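Workshop notebook, Clokside
8 November 2025

Second trial of the wheat paste for the Fustbridge map. Emilian Pană prepared the first batch in February and it went sour before we could use it, so I made only a small quantity now. Starch soaked overnight, cooked on low heat, passed through the sieve 2 times. Smooth, but a little too thick for the thin tissue. I let it down with water until it ran from the brush in a slow drop.

I pasted test strips on spare paper from the Sarklow box, numbers 60 and 123. Number 60 lies flat. Number 123 has curled at one end; I think I brushed it too wet and pressed too late. To repeat with less water.

Hanan Hattar asks if we can line the map in one piece. I would prefer two pieces with the join along the old fold, but I have not decided.

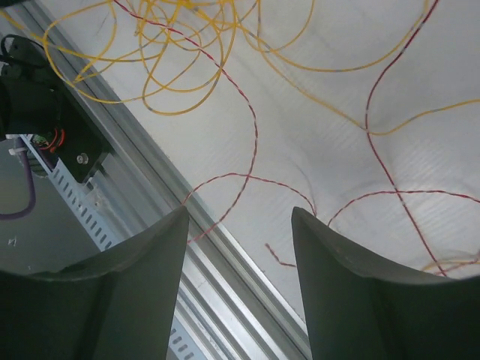
The left border of the map still needs cleaning before any lining. Soft brush first, then the rubber crumbs, and stop if the green ink begins to lift. Sheet 193 has the same green, so try there in the corner.

To order: blotters, more tissue of the lighter weight. Ask Hanan for the key of the plan chest.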